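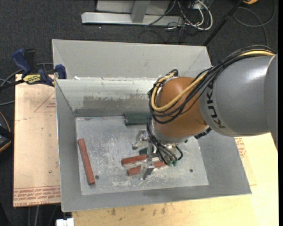
Chapter 3
Blocks, Bins and Everyday Surfaces

Pick up a plain block and turn it over in your hand. How much can you learn from it? A great deal! Its edges tell you how it was cut, and its faces tell you what it has rubbed against. Metal is just as talkative – a sheet that has seen years of use carries scratches, scuffs and bare patches where the coating has gone.

In this chapter we look at how solid shapes rest, tilt and lean on sloping and level surfaces. Violeta Orellana's class in Brirnstead sorted 3,000 blocks one December, and we'll use their notes throughout. Before you read on, find a bin at home and look closely at its floor. Where is it most worn?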